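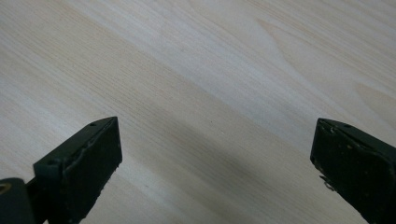 Geltley Council Debates Corpus

Data card, release 3

Summary

The Geltley Council Debates Corpus is a collection of transcribed speeches from the municipal council of Geltley, segmented by speaker turn and labelled for position on regional amalgamation. It was assembled to study how councillors changed their language on amalgamation over successive terms. The corpus is in English. A small number of turns contain French, which is retained and tagged but not translated.

Maintainer: Junhao Ding

Contents

turns.csv: one row per speaker turn
motions.csv: one row per motion, with mover, seconder and recorded vote
members.csv: one row per councillor, with ward and terms served
labels.csv: position labels, keyed to turn_id
codebook.txt: annotation guidelines as given to the coders

The corpus holds about 3,000 speaker turns linked to 785 motions. Turns by members of the public during deputations are excluded. Turns by staff are included only where a councillor put a question to them directly.

Fields in turns.csv

turn_id: string, unique
sitting_id: string, shared by all turns in one sitting
member_id: string, joins to members.csv; empty for staff
role: chair, councillor or staff
motion_id: string, joins to motions.csv; empty where no motion was on the floor
lang: en, fr or mixed
text: UTF-8, punctuation as transcribed

Source and processing

Minutes and verbatim transcripts were obtained from the municipal clerk as scanned PDFs. Text was extracted by OCR, then corrected by hand for speaker names, ward names and vote counts. Body text was corrected only where a word was unreadable. Spelling variants in the originals (labour/labor, neighbourhood/neighborhood) have not been normalised.

Speaker turns were split with Sokus, using the rules in the codebook. Procedural utterances by the chair of fewer than five words were merged into the preceding turn. Interjections recorded by the clerk in square brackets remain inside the turn they interrupt.

Two wards changed their names during the period covered. Ambaye ward was previously part of Dullden ward. members.csv uses the name in force at the time of the sitting, and the column ward_current gives the present one. Anyone aggregating by ward should use ward_current.

Labels

A subset of 1,000 turns was labelled by two coders working independently. Each turn received one of four values:

favour: speaker supports amalgamation, with or without conditions
oppose: speaker opposes amalgamation in any form
procedural: speaker addresses timing, wording or process only
unclear: position cannot be determined from the turn alone

Coders saw the turn and the text of the motion. They did not see the speaker's name or recorded vote. Disagreements were settled by the maintainer, and both original labels are kept in the columns coder_a and coder_b.

A vote is not a reliable proxy for the label. Several members spoke against amalgamation and voted to refer the question to a plebiscite. These turns are labelled oppose.

Known issues

In-camera sessions are absent. The public record gives only the time at which council rose and resumed.

Recorded votes were not requested for every motion. Where the vote was by show of hands, the result is given and the individual columns are empty. Empty does not mean abstained.

The motion_id for amendments to amendments points to the main motion. This will be fixed when the motions table is restructured.

The unclear label is applied more often to short turns. Models trained on the labelled subset tend to learn turn length as a feature.

Changes in this release

Duplicate turns from sittings that ran past midnight removed.
Column ward_current added.
Seconder names corrected where the clerk had recorded the mover twice.
March budget sittings added.

Use

The corpus is intended for research and teaching. Councillors are named because they spoke in a public capacity at open sittings. Home addresses read into the record during declarations of interest have been replaced with [ADDRESS].

Corrections should be sent to the maintainer with the turn_id and the page of the source PDF.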